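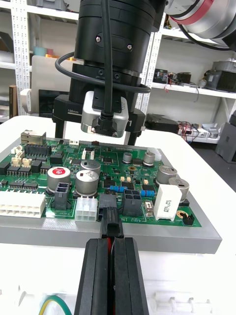 El conector negro entrando en su sitio, con el cable rojo y el negro colgando.

13 abr 2021

Conectores pequeños y cables cortos

Llevo unos días con la placa Cuvberg y casi todo el tiempo se me ha ido en los conectores. Los programas los tenía resueltos desde marzo y la alimentación tampoco ha dado guerra. Lo que me ha costado es meter un conector negro de pocos hilos en un cabezal que está rodeado de piezas más altas que él.

Apunto lo que he ido haciendo porque Ivana Paredes me lo pidió para su placa, que es igual que la mía, y porque dentro de un año no me voy a acordar de nada.

La placa

Es una placa verde bastante llena. Tiene toma Ethernet con carcasa metálica, una tira larga de pines al lado y un conector blanco grande de dos filas que es lo primero en lo que uno se fija. Los condensadores electrolíticos son casi todos plateados, menos uno que tiene la parte de arriba roja. Hay también una resistencia cerámica blanca, de las rectangulares, cerca de un interruptor deslizante pequeño. Ese interruptor lo he movido sin querer más de una vez al apoyar la mano en el borde.

La entrada está rotulada como 48V IN. Según por qué lado se trabaje, el rótulo queda boca abajo, y conviene leerlo con calma antes de enchufar nada. Los conectores negros de cuatro pines se parecen mucho entre sí. Ertuğrul Kocabaş les pone un punto de pintura a los suyos. Yo he pegado un trocito de cinta en el extremo del cable de alimentación y de momento me basta.

La referencia que figura en mi pedido es la 2352. Lo digo porque Bodnár vende otra revisión con los cabezales girados, y las fotos de la tienda son de esa otra. Si alguien sigue estas notas con la revisión vieja, lo que cuento del sentido de los cables no le va a servir.

Dónde apoyarla

Antes trabajaba con la placa directamente sobre la mesa y fue un error. Por debajo hay soldaduras que sobresalen, la placa baila y al apretar un conector se comba. Ahora la pongo plana sobre una base gris, gruesa y rígida. El cambio se nota en la mano: la fuerza va al conector y no a doblar la placa.

También probé a levantar el conjunto con una caja de plástico debajo de la bandeja. Tiene la ventaja de que los cables pueden caer por los lados sin quedar pillados. La pega es que la caja resbala si la mesa está recién limpia. Vilém Procházka me recomendó una lámina de goma fina de la marca Rudley, de las que se venden para cajones, cortada a medida. La tengo pedida y no ha llegado.

La mesa es blanca y eso ayuda bastante con los tornillos y los terminales que se caen. En el banco anterior, que era de madera oscura, perdí una bolsa entera de terminales de uno en uno.

Cómo meto el conector

El orden que sigo es este. Primero miro la carcasa del conector y busco la pestaña o la muesca. En los negros cuesta verla, porque todo es negro sobre negro, y uso una linterna de lado. Luego miro el cabezal y compruebo en qué lado tiene el hueco. Hasta que no tengo las dos cosas claras no acerco el conector a la placa.

Después lo sujeto por la carcasa, nunca por los hilos. Parece una obviedad, pero con los dedos gordos se acaba tirando del cable para colocarlo, y un terminal engarzado a medias se sale con muy poco. Lo presento recto, en vertical sobre los pines, y bajo despacio. Si noto que un lado va más alto que el otro, lo saco y empiezo de nuevo. Enderezarlo a medio camino es lo que dobla los pines.

La última parte es la que más fuerza pide. Hay que apretar sobre la carcasa con los hilos apartados, que es justo lo que no dejan hacer los condensadores altos que hay en medio de la placa. Romana Gajdoš usa unas pinzas de punta plana con estrías, que agarran el plástico por las dos caras y no resbalan. A mí me van mejor que los dedos. Las suyas se las trajo de un viaje y no llevan marca, así que no puedo recomendar un modelo.

Para sacarlo hago lo mismo al revés, y con más paciencia. Un poco de movimiento de lado a lado, siempre en el sentido largo del conector. Con el destornillador haciendo palanca he rayado una placa y no lo repito.

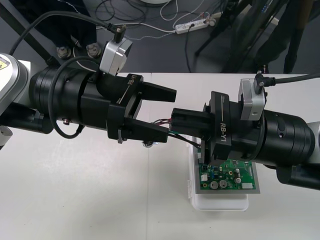

El mazo rojo, negro y verde sobre la placa, con la bandeja encima de la caja de plástico.

Los cables

Hice el primer mazo demasiado corto. Con los cables cortos la placa queda más recogida en las fotos, pero cada vez que quería mover la bandeja tiraba del conector. El segundo lo corté a 300 mm y es la medida que voy a dejar. Sobra un poco y se puede dar una curva amplia sin que los hilos empujen la carcasa hacia un lado.

Uso hilo fino y flexible. El rígido que tenía guardado de otra cosa me obligaba a pelearme con él: lo colocaba en una dirección y al soltarlo volvía a donde le parecía. En el hilo fino el problema es el engarce. Si se pela de más, quedan pelos de cobre fuera del terminal, y si se pela de menos, la mordaza agarra la funda y no el conductor. He tirado unos cuantos terminales hasta cogerle el punto a la tenaza.

Con los colores soy poco original. Rojo para positivo, negro para masa y el verde para la señal. Jussara Pacheco hace sus mazos con el color que tenga a mano y luego los apunta en una libreta. Le funciona, pero el día que abrí una caja suya sin la libreta delante estuve 45 minutos con el polímetro para saber qué iba a dónde.

No retuerzo los hilos en todo el recorrido. Los dejo sueltos junto al conector y los junto más abajo, con una brida sin apretar. Cuando los ataba pegados a la carcasa, los de los extremos quedaban tensos y los del centro hacían bolsa.

El otro lío es el de los cables grandes. La regleta la tengo en el suelo, detrás de la mesa, con cables negros y blancos cruzados por todas partes. Sé que hay que recogerlos y sé que lo voy a dejar para otro día. Lo único que he hecho es mirar qué enchufe es el de la fuente, para no tener que seguir el cable con la mano cada vez que la desconecto. Porque siempre la desconecto antes de tocar un conector. En esto no hago excepciones, ni con el de señal.

Comprobar

Con todo enchufado y la fuente apagada, repaso con el polímetro la continuidad desde el otro extremo del mazo. Voy hilo por hilo, y entre hilos vecinos también, por si hay un pelo suelto. Después tiro con suavidad de cada cable por separado. Si alguno se desliza dentro de la carcasa, el terminal no había enganchado y hay que volver a meterlo hasta que haga clic. El clic en los de este tamaño casi no se oye, se nota más en la yema.

Miro también el conector de perfil, a la altura de la placa. Desde arriba todos parecen bien puestos. De lado se ve enseguida si queda una rendija más ancha por una punta.

De los conectores blancos pequeños, los de color crema que van agrupados junto a la tira de pines, todavía no puedo decir mucho. Tengo carcasas de 2 tamaños que parecen encajar y solo una lo hará bien. El catálogo de Hillonska trae las medidas, pero con un dibujo tan reducido que no distingo qué cota es cuál. Les he escrito.

Ivana, si lees esto: guarda las bolsas de terminales con su etiqueta. Las mías las junté todas en un bote y ahora no sé cuáles son los del conector negro. Y si ya has probado las carcasas color crema, dime con cuál te has quedado antes de que haga el pedido.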